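Notebook, kids' workshop room, November
Board wall, second try of the layout

Started at nine. The plan for this morning was small: decide what stays on the white board for the block-game week and what goes back in the drawer. We have 40 children signed up, and the last group pulled half of the decorations down before lunch, so I want fewer pieces and better glue.
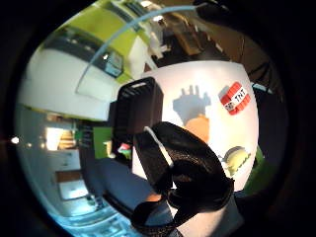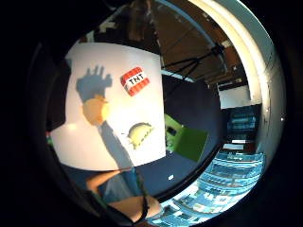

Silviu Sandu

The TNT piece stays in the upper right. I moved it in my head many times and always came back to the same place. It can be read from the door and the red is strong on the white. For my taste it could be a little bigger, but the Manby sheet has only this size and I don't want to print our own, the red from our printer comes out like brick.

The pale yellow-green creature is lower, near the TNT. Ondier people call it a fish, the children of the last group called it a turtle, and one girl was very sure that it is a hill with teeth. I will write "creature" on the drawer label and be at peace. The color is weak. If I stand at the back tables, it almost goes away into the white. Possible help: a darker paper behind it, cut a few millimeters larger. Try with the gray offcuts first, they cost nothing.

Shadows. This is the part I did not think about in the first layout. A hand raised near the board makes a very clear shadow on it, with all the fingers, and it falls to the left of the TNT, high up. I was annoyed for a minute and then I liked it. For the shadow theater hour we could use exactly this area and leave it free of stickers. So the rule for now: TNT and creature on the right, the left side stays white for hands. Please, colleagues, do not fill it because it looks naked.

Question for Mabuza, who has the lamp: can it stand lower? With a lower lamp I expect the shadow to go higher and maybe off the board, so only a little change at a time. Mark the foot of the lamp with tape on the floor before moving it, I lost one good position already last month.

Glue. Two kinds on the shelf:
Urier dots – hold well, but leave a gray ring when you take them off.
Putty from the Manby box – clean, but in the warm afternoon the corners start to lift.
I will use the dots for the TNT, which does not move all week, and putty for everything that the children may touch. The ring can be cleaned with alcohol, I tested in the corner behind the cupboard.

Stock: we have up to 2,000 dots in the open box, this is more than enough. Do not order the 4,000 pack again, it dries out before we finish it.

To do before the first group:
– gray backing for the creature
– wipe the board, dry cloth only
– ask about the lamp
– find the second roll of floor tape (Ondier borrowed it?)

Stopped at noon. The backing paper is cut but not glued, it is under the heavy book on my desk.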